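Community help > Working life > Machines and automation

Robot arm taking over part of gear assembly, what happens to the people on the bench?

Asked by Tarnuvano, 14 April 2026

I work in small parts assembly. There are 9 of us on the benches and most of what we do is fit gears onto carrier plates, check they turn freely and pass them on. The firm is bringing in an arm to do the fitting. It has been set up on a table at the end of our room and we were told it goes live in May.

Our supervisor says no jobs are going and that we will be "moved up to checking and tending". I don't know what that means in practice. The piece rate was scrapped years ago, so it isn't a money question yet, but I would like to know what the day looks like afterwards. Do you stand and watch it? Who gets the blame when a plate comes out wrong? Has anyone been through this with similar work?

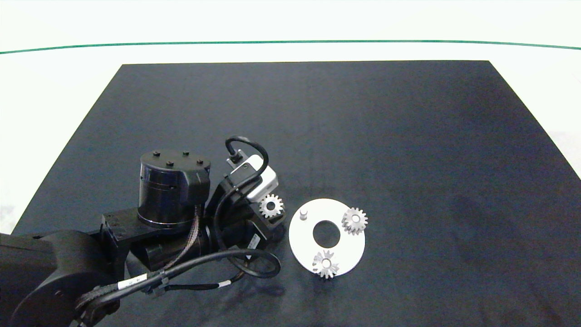 The arm with a gear in its gripper, two more on the plate.

We do more than 945 plates in a normal week between us. I can't see one arm keeping up with that, so I assume some of us stay on the bench as before, but nothing has been put in writing.

Answer 1 (accepted)

Went through this at Tristow, on pump parts, which is close enough to what you describe. A few things from our side.

You don't watch it for long. For the first couple of weeks two of us stood by it all shift because it stopped so often, mainly when a gear wouldn't drop on and the arm gave up. After that one person looked after it along with other work. Tending meant filling the trays, clearing stops, wiping down and writing up the log. The log was the bit people disliked.

The bench work that stayed was the awkward stuff: rework, short orders, anything with a burr on it. Some liked that. Others found it slower and more tiring, as the easy plates used to give your hands a rest. Ask how the rework will be shared out. With us it all landed on the same two people until they complained.

On blame, get it agreed before it starts. Ours was settled like this: if the arm fitted it, the fault goes in the machine log and no name goes beside it. If you cleared a stop by hand, you initial it. Before that rule there were arguments most days.

Ask for these in writing:
Who is trained to tend it, and whether the training is in paid hours.
Whether tending is a different grade.
What the target is when the arm is down.

The last one matters. Our first target sheet assumed it ran all shift, and it didn't.

Answer 2

Get your union in if you have one. If you haven't, ask for a meeting and take your own notes.

Answer 3

I'm on the other side of this, I set up cells for a living. Speed is usually not the selling point with gears, they want the same fit every time and fewer sore wrists. So your guess that some people stay on the bench sounds right to me, though it depends on your order book.

Ask to be there while they are setting it up. The people who fit these by hand know which gears bind and which way to rock them, and that is worth a lot to whoever is programming it. It also puts you first in line for the training. Don't let them do it all after you've gone home.

Comment from Jianguo Xiong: Agree with the setting up point. I sat in on ours and ended up as the tender on days. Better than the bench for my back, duller for my head.

Comment from Tarnuvano: Thanks all. I have asked about the grade and the target sheet. Will post again once it has been running a while.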